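Ticket: Lerent reader app keeps losing my place in a novel
Status: Open, waiting on customer
Opened: Friday, October 10, 2025

Hi again! So I'm on book two of the Clarirau series (the one with the ghost ferry, no spoilers please) and every time I close the app it throws me back to chapter one. Not the start of the chapter I was on, chapter ONE. I've read that opening storm so many times I could recite it.

What I've tried so far:

Signed out and back in. Same thing.

Deleted the book and downloaded it again. It held my place for one evening, then back to the storm.

Turned off sync on my old Brukix tablet, in case the two were fighting over the bookmark. I had high hopes for this one! The phone still forgot, but the tablet now opens at location 1000 every single time, and I never stopped there.

Checked a different book, a cozy mystery from Trujillo Press. That one works fine, bookmarks and all, so I'm guessing it's something in the Clarirau file. It's a long one, nearly 2000 locations, if that matters.

Your last reply asked for my app version. It's whatever came with the January update, and the store says there's nothing newer.
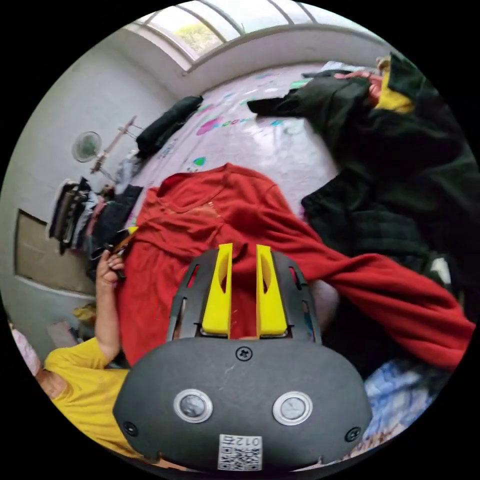

Attachment 1: red top with long sleeves, yellow gripper fingers resting on it

Upload took a while but I got the green check mark. Can you see it on your end?

Update, same evening: I made a manual bookmark in chapter nine and closed the app. The bookmark is still in the list, but tapping it takes me to the storm again. My highlights are all where I left them, so please don't reset my library without asking first! I'll leave the tablet switched off until I hear from you.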